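Usari Community Help > Food & Kitchen > Storage and Leftovers

How do I keep dried herbs and spices from turning into a brick?

posted by feyisa_kitchen, Jan 27, 2019

Hi all! I bought a ton of spices in December when the Litura bulk store was closing out (garlic powder, onion powder, paprika, a big bag of chili powder, 900 grams of that one alone, I know, I know). I poured it all into nice matching jars and lined them up on the shelf over the stove because it looked so good. Now the garlic powder is one solid lump and the onion is heading the same way. The paprika still shakes out fine but it looks kind of brown to me. Can I save any of this? And where do you all keep yours if you have a tiny kitchen? I have one drawer free and that's it.

32 degrees and snowing here so I'd love to not go shopping again this week.

iveo_baker
Over the stove is your trouble right there. Every time you boil pasta the steam goes straight up into those jars, and if you shake them over the pot it's even worse (I did this for years). Spoon it into your hand first, away from the heat, then toss it in.

The lump is fine to eat if it smells like garlic and there's no fuzz on it. Break it up with a fork, spread it on a baking sheet and put it in the oven on the lowest setting you have, mine goes down to 170, for maybe 14 minutes. Let it cool all the way before it goes back in the jar! If you put it back warm you'll be right where you started. Then buzz it in a coffee grinder. Your coffee will taste like garlic for a while after, sorry, run some dry rice through.

Use the drawer. Lay the jars down flat with the labels facing up.

mopsandpans
throw it out, spices are cheap

second_shelf_down
Please don't throw it out, that's a lot of chili powder! What I do with big bags is keep a small jar out for cooking and split the rest into little clear bags with the air squeezed out, then all of those go in one tin with a tight lid in the coldest cupboard. I refill the jar when it runs low. My last batch of cumin went a year like that and still smelled great.

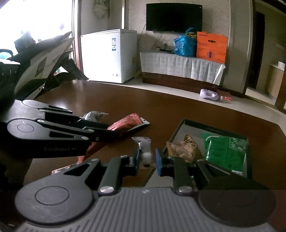 Filed under: Small Packets & Bulk Buys

Also, a few grains of dry rice in the onion jar will help a little with the clumping, but change them out now and then. The brown paprika is probably just old or got too much light. Taste it. If it tastes like dust, use double in a stew and finish it off, and buy a smaller one next time.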